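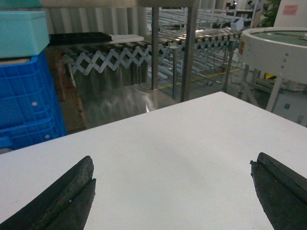 Refinishing Mum's old kitchen table – oil, paint or leave it be?

leire_z
Hello all, long-time reader and very occasional poster. When Mum moved into the unit in June I ended up with her kitchen table, the one we all did our homework on, and it's been sitting in my garage under a bedsheet while I work up the courage. It's pine, I think, with a couple of coats of orangey varnish that have gone sticky near the ends where everyone's elbows went. The legs are painted cream and I'm happy with those. My sister wants the top painted white to match her idea of a bright kitchen (it's my kitchen, but never mind). I'd been leaning towards stripping it back and oiling it. What would you do, and how much trouble am I in for?

ubaldo_m
Lovely project, Leire. Strip it and oil it, I'd say. Pine takes a bit of colour over the years and it'll look like itself again. I did my own a while back and the hardest part was the varnish in the grooves near the breadboard ends, which took me two evenings with a scraper and a lot of cups of tea. Go gently with the sander, start coarser than you think and don't skip grits, or you'll see the swirls the minute the oil goes on. I've done that and had to start over.

Amparo T
I'm going to be the disagreeable one, sorry Ubaldo! Oiled pine in a house with kids is a heartache. Ours had a purple ring from a beetroot jar within the first week and I never did get it out. We painted the top white in the end, with a proper hard enamel, and I've loved it for years now. It wipes down with a damp cloth and it makes our poky little kitchen feel twice the size. You do need a good primer that blocks the knots, otherwise they come through yellow.

ubaldo_m
Amparo, I respect the beetroot, but painting over a table that three kids learnt their times tables on makes me a bit sad. You can always sand a stain out of oil. Once the enamel chips you're looking at the chip every breakfast.

Amparo T
You touch up the chip! I keep a jam jar of the paint in the laundry. Two minutes with a small brush.

sulastri_h
Could I put in a word for a hardwax finish, somewhere between the two of you? There are whitened ones that take the orange out of pine and still let the grain show. I used one from Zallo on a bench and it has held up well, although it went on patchy until I worked out that I was using far too much. Thin, thin, thin, and buff it off while you're still thinking about it. Finish your sanding at 400 between coats if you want it silky, but only by hand. Leire, do try it on the underside first, whatever you choose. Mum's table probably deserves a rehearsal.

leire_z
Oh, you're all so kind, and I'm no closer to deciding! I had a go at the underside with the scraper this afternoon and found a pencil mark that says 97 in Dad's writing. I've no idea whether it's a year or a measurement, but I'm leaving that bit alone. Sulastri, I like the sound of the whitened wax. My sister might even count it as white if the light is right.

ubaldo_m
Well, if it keeps the grain I'll allow it. Put a coat of something clear over Dad's pencil so it doesn't rub away.

Comments

Lucía C
We did the enamel on ours and had the same trouble with knots. Two coats of primer sorted it, and then we left it a good long while before putting anything heavy on top. My neighbour didn't wait and her fruit bowl is more or less part of the table now.

Arrieta
Does the whitened wax go yellow over time? Mine is by a north-facing window and gets the sun all day.

sulastri_h
Mine's in a darker spot so I can't promise you anything, Arrieta. I'd do a test board and leave it on the sill for the summer.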